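Let the Small Races Stay Small

I came to this country as an adult and I came to cycling even later, so perhaps I don't have the right to be sentimental about how bike races used to be. But I have been standing at the side of roads for enough seasons now to have an opinion, and my opinion is that we are making our small stage races worse by making them bigger.

The race I know best is the one from Sitton to Virton. When I first went to see it, it was a race of four stages. The riders slept in the school and ate in the hall. The longest stage was 145 kilometres, and it was long only because the road around the lake was closed and they had to go the other way. The women's race started in the morning and the men's race after lunch, on the same course, and the same people clapped for both.

Last August it had six stages, a new title sponsor called Akesell, and a fenced area in front of the finish line where you needed a wristband. I have no quarrel with Akesell. I understand they make parts for irrigation, and the money has to come from somewhere. My quarrel is with the idea that a race must grow every year or it is dying. In my first language we have the same word for "to grow" and "to swell", and I think about this word when I see the fence.

Here is what the two extra stages did. The teams with full budgets brought full squads, with soigneurs and spare wheels and a second car. The teams without budgets, which are most of the teams in our calendar, had to find two more nights of motel for everybody. Several of them solved it by sending fewer riders, and two of them stayed home. So the start list was stronger at the top and thinner everywhere else. By the fifth day you could see the result on the climb to Teixeira, where the favourites rode away from what remained and no team had enough legs to organise a chase. It was over before the feed zone. People beside me were looking at their phones.
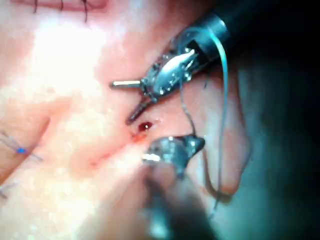
A short race is not an easy race, and I wish the people who write the programs would believe this. With four days there is very little time to repair a mistake, so riders must be precise, and teams too. I mean precise in the way of the robotic needle driver in the picture, with its steel jaws and that thin blue-green thread hanging in a long loose loop, where a small movement matters a great deal. In a four-day race, one badly judged corner can decide the overall. In a race of six days or eight, a strong team can lose time on the first afternoon and simply buy it back later with strength. This is fine for the Tour, which has three weeks and mountains as high as clouds. We have a ridge of 1220 metres, and we go over it once.

I have heard the argument from the other side many times and I want to treat it fairly. More days mean more ranking points. More points bring better teams, better teams bring a broadcast, and the broadcast brings the sponsor who pays for the prize money. The women's race especially, they say, deserves to be longer, after so many years of being treated as the opening act. With this last part I agree completely in principle. If the men get six days, the women must get six days, and equal prize money also. But I spoke to riders in the car park after the finish, some of them students and some of them with jobs, and what they asked for was mostly other things. They asked for closed roads that are really closed. They asked for a doctor's car for each race. They wanted the start time to be published more than a week before, so they could tell their boss. A sixth stage was not on anybody's list.

It would cost less to give them these things than to pay for the stage finish in Virton, with the big screen and the inflatable arch. Last year the arch came down in the wind and they held it up by hand until the bunch had passed.

There is also the matter of the villages. Each time the course gets longer it moves to wider roads, as the convoy has become too big for the narrow ones. The old second stage went through a street where over 50 people, which is nearly the whole population, would sit on kitchen chairs and shout at the last rider as loudly as at the first one. Now the race goes by the highway. There is a good shoulder there and room for the sponsor's vans, and I counted three spectators, including myself and my neighbour's boy.

I would like the organisers to go back to four stages for next season and to keep the Akesell money, if Akesell will let them, for marshals and medical cars. Put the climb to Teixeira on the last day. Open the hall again for the meals. And please take down the fence, or at least move it back far enough that a child without a wristband can see the sprint.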